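# Three Grippers, One Table

Hand-held grippers have become a cheap way to find out what a robot hand will be bad at. The operator holds the jaws, closes them on the object, and moves it. No arm has to be programmed and no joint limits get in the way. What remains is the end tool and the item, and most of the failures that matter in packaged-goods handling occur between those two.

For this comparison we looked at three hand-held grippers over 30 sessions in a rented workshop in Pollwood. Two are commercial units, the Skustus and the Trernex. The third, the Juška, is a small-batch design sold as a kit. All three are parallel-jaw devices with a finger-driven closing mechanism, and all three were used in pairs, one per hand. Each was later mounted on the same arm for a shorter second round.

## What was measured

The task is dull on purpose. Grocery items are laid on a sheet of white paper on a table. The operator picks each item, moves it to a carton, and releases it. Then the items come back out, one at a time, and the cycle repeats. Over the full series this produced 2085 logged grasps, split as evenly between the three models as the schedule allowed.

A grasp was scored as clean if the item was lifted on the first closure and released where intended. A second closure, a slip greater than the width of the jaw, or contact with a neighboring item moved the grasp into one of the fault classes. Drops were logged separately. Fault labels were assigned from the recordings by two reviewers working apart, and disagreements were settled on a third viewing.

Items fell into four groups: rigid boxes, filled flexible bags, small flat sachets, and packages standing upright in a tray. The groups were chosen to pull the designs in different directions. A jaw that is good on boxes has wide, flat, stiff faces. A jaw that is good on sachets has a thin edge that can get under a seal. The tray needs a slim tool overall, whatever the jaw looks like.

## Jaw geometry

The Skustus has the stiffest jaws of the three. Under load on a rigid box there is no visible spread at the tips, and the faces stay parallel through the whole stroke. It was the most consistent on boxes and the least forgiving everywhere else. The tips are thick, and on a sachet lying flat they ride over the top and close on air.

The Trernex uses a softer pad and a narrower tip. The pad deforms around a filled bag and spreads the force, so the bag wrinkles less and is easier to hold level. The cost is in position. After release, an item carried in the Trernex tended to be rotated from where it started, because the pad lets it turn while it is being carried.

The Juška sits between the two. Its tips taper to a lip, and the lip is replaceable, held by two screws per side. The lips wear. By the eighth session the leading edge on one pair had rounded enough to change how it met a flat seal, and we swapped it. The kit includes spares.

Bags and sachets account for most of the difference between the models. A large seasoning package is heavy for its stiffness. Gripped at one end, it hangs from the jaw and the contents shift toward the low side. Gripped across the middle, it bulges out past the pads and pushes them apart. The approach that worked best with all three tools was to come in from the side, close near the top seal, and lift slowly until the load settled. 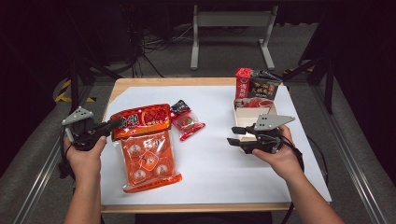 The sachet ought to be scored on its own scale, one operator argued after reading the draft tables, saying that a gripper which fails on something that small and flat may be perfectly good for everything else in a kitchen, and that pooling the two groups would bury the reason for the failure. The point was accepted. In the final tables sachets are separate from filled bags, and no combined score is given.

With the groups separated, the order for sachets was Juška, Trernex, Skustus. For filled bags it was Trernex, Juška, Skustus. For rigid boxes the Skustus led, with the other two close enough that we would not choose between them on that basis.

## Working into a tray

Packages leaning in an open tray are a different problem from packages on a table. The approach direction is limited by the tray wall, and the neighboring item is usually in contact with the target. The jaw has to enter a gap that is not there until something has been pushed aside.

People solve this without thinking about it. They slide one jaw down the face of the package, tip the package forward a little, and let the second jaw follow. The motion shows up clearly in the logs as a short pause with a change of wrist angle. It is hard to reproduce on an arm with a fixed approach vector. In the second round, with the grippers mounted, tray picks were the group with the largest drop in clean grasps for all three models.

Body size mattered more here than expected. The Skustus has a compact housing, and its thick tips were partly offset by the clearance behind them. The Trernex housing flares directly behind the jaws and touched the tray wall on deep picks. Several faults logged as neighbor contact were housing contact when reviewed a second time. They were reclassified, and the fault class was split.

Using the second hand to steady the tray was allowed in the hand-held round and common in practice. It should be kept in mind when comparing with single-arm results.

## Tracking

Position and orientation are recovered from cameras and from the tracking hardware on each gripper. Two problems came up repeatedly.

The first is the attachment. Any play between the tracking mount and the jaw body appears in the data as jaw motion. The Skustus mount is machined as part of the housing and showed no measurable play. The Trernex uses a clamp, which needed to be checked at the start of every session. On one Thursday it was not checked, and the left-hand recordings from that afternoon had to be thrown out. The Juška mount is printed and screwed down, and it held its position for as long as the screws were retightened when lips were changed.

The second is occlusion. When the hands cross, or when one tool is tipped far over to get down into a tray, the view of the mount is poor. Short gaps can be filled by interpolation. We filled nothing longer than 3 frames and marked the rest as missing. The Trernex had the most missing data, which follows from its low mounting point.

## Cables

All of the tested units were run with cables. The cable is a mechanical part of the system and should be treated as one. A cable hanging off the side of the table pulls on the rear of the gripper with a force that changes as the hand moves across the work area. At the far reach the operator can feel it. On a light tool it is enough to tilt the jaws when the grip relaxes before release.

The Juška, the lightest of the three, was affected most. Clipping the cable to the forearm removed most of the tilt but made changing operators slower. The Skustus has the stiffest cable and the best strain relief. The Trernex cable is thin and flexible, easy to work with, and failed once at the connector. The replacement lasted through the rest of the series.

## Fatigue and trigger feel

Closing force is supplied by the operator, so the trigger linkage determines how long a session can be. The Skustus linkage is direct: the force at the jaw is close to the force at the finger. Control is good, and after an hour the finger is tired. Clean grasps on boxes fell toward the end of long Skustus sessions, and the cause in most cases was a weak closure.

The Trernex has a spring in the linkage that limits the jaw force. It is comfortable for long work and gives little sense of contact. Operators tended to squeeze to the stop on every item, soft or hard. The recorded jaw width is still valid, but it says less about how much force the item needed.

The Juška linkage can be set at one of 8 positions. We used the same middle position throughout to keep the comparison simple. A buyer would probably not.

## On the arm

The mounted round was short and should be read as a check on the first. Each gripper was fitted with its own motor drive and controlled by replaying recorded trajectories, with a correction for the item's starting position.

Boxes transferred well. Filled bags transferred acceptably with the Trernex and poorly with the Skustus, whose stiff jaws need a correction in the last moment before closure that the replay does not supply. Sachets were poor with all three. The lip on the Juška has to meet the paper at a narrow range of angles - a person finds it by touch, and the arm, running open loop, mostly did not.

Controller settings had a large effect and were not fully explored. Slowing the final approach by half improved every group on every gripper. Reducing the release speed helped only with bags.

## Choosing between them

For cartons and other rigid goods, the Skustus is the most accurate tool of the three and needs the least attention between sessions. For mixed soft packaging, the Trernex is the better handler, provided the clamp is checked and some missing tracking data can be accepted. The Juška is the only one we would use where flat sachets make up much of the work. It also asks the most of its owner: lips wear, screws loosen, and the assembly instructions leave out the torque for the rear plate.

Replacement jaws for the Skustus, with a thinner tip, were announced in December and did not reach us before the series closed.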